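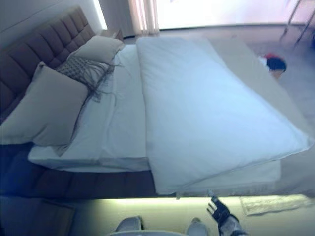

Marlina Subramaniam schreibt mir, ich solle das mit den Schlaftrackern doch erst mal 12 Wochen testen, bevor ich meckere. Ihr Pretaleo habe ihr gezeigt, dass sie viel zu wenig Tiefschlaf bekommt.

Gut, dann der Reihe nach. Woher weiß ein Armband, was Tiefschlaf ist? Es misst Puls und Bewegung. Im Schlaflabor kleben sie dir Elektroden an den Kopf, und selbst da sind sich zwei Auswerter nicht immer einig.

Ich hatte den Pretaleo im März selbst am Arm. Zwei Stunden gelesen, kaum bewegt. Am nächsten Morgen: »Einschlafzeit 21:40«. Das Buch war übrigens gut.

Schlaf & Gesundheit | Meinung

Dann der »Schlafscore«. 71 von 100. Was heißt das? Wie die Zahl zustande kommt, steht nirgends, ich habe die Hilfeseiten durchgesucht. Im Premium-Abo gibt es dafür »persönliche Einblicke«. Meiner lautete: früher ins Bett gehen.

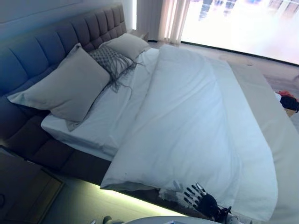
Und damit zum Geld. Bei Jarkent kostet die Matratze mit eingebautem Sensor 3000 Euro, die gleiche ohne 800. Im Laden in Elten habe ich gefragt, was der Sensor besser kann als das Armband. Antwort: Er sei »näher am Schlaf«. Aha.

Was mich wirklich stört: Seit ich den Score kannte, lag ich nachts wach und dachte an den Score. Geht einer Kollegin genauso. Sie fühlt sich morgens prima, schaut aufs Handy und ist dann müde.

Kann sein, dass es manchen hilft. Wer Schicht arbeitet und mal sehen will, wann er überhaupt liegt, bitte. Dafür reicht aber auch ein Zettel - und der will kein Abo.

Wer wirklich schlecht schläft, über Wochen, gehört zum Arzt. Der wollte von mir ein Schlaftagebuch auf Papier, die Kurven hat er sich nicht mal angesehen.

@Marlina: Leg das Ding zwei Wochen in die Schublade und schreib mir dann, wie du geschlafen hast. Ohne Zahl bitte.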